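Progress report to the Cullero Fund, July
Project: the shared table at the Ueda building, Prarkport

Dear friends at Cullero,

Thank you for your patience while we got this one written. The last few weeks have been busy in the nicest possible way, and I kept putting the report off because there was always one more thing I wanted to be able to tell you.

## Where the room stands

When we wrote in the spring, the back room was mostly a promise. It is a working room now! The light blue table is in, and it runs along by the brick wall the way we had hoped. We talked for far too long about whether to paint over the brick (there was a strong party for cream) and in the end we left it alone, and I'm very glad of it. Blue against red-brown is a cheerful thing to walk in to on a gray morning.

The mesh office chair with the headrest has stayed too. It was meant to go once the dining chairs arrived, but it is the most comfortable seat we have and people with bad backs make straight for it.
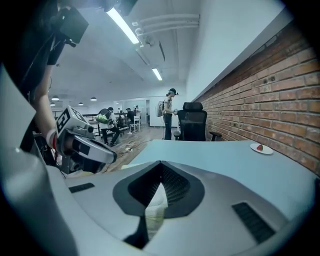 Hudis wrote back after seeing our draft to say that a blue table was all very well, but what were people going to eat off, and had we given up on the bigger plates? It's a fair question. We have not given up. The small round white ones came first because they were in stock, and they do nicely for fruit or a slice of something, but a proper lunch needs more room. The larger size is on order from the same supplier.

## Money

Of the $670 you released for furnishing, we have spent $300 on the table and its delivery, and $79 on plates and a box of plain forks. The rest is set aside for dining chairs and the larger plates. I had hoped to have the chairs by now, but the first pair we tried wobbled, and we sent both back.

## Fruit mornings

These are still small and still my favorite part. We put out whatever is in season, and this month that has meant strawberries, served with the green tops on so there is something to hold. We run 2 mornings a week and would like to keep to that until the chairs come. People stay longer than we planned for, which means the washing up tends to run into lunchtime, and we may move the start to 9:30 to give ourselves some breathing room.

## Still to do

- Dining chairs, sturdier this time
- Larger plates, as above
- A second coat on the white plaster near the ceiling, once we can borrow a taller ladder
- A hook by the door for aprons

We'll send the receipts separately, and you would be very welcome to come by for a strawberry before the season is over.

With warm thanks from all of us at the Ueda building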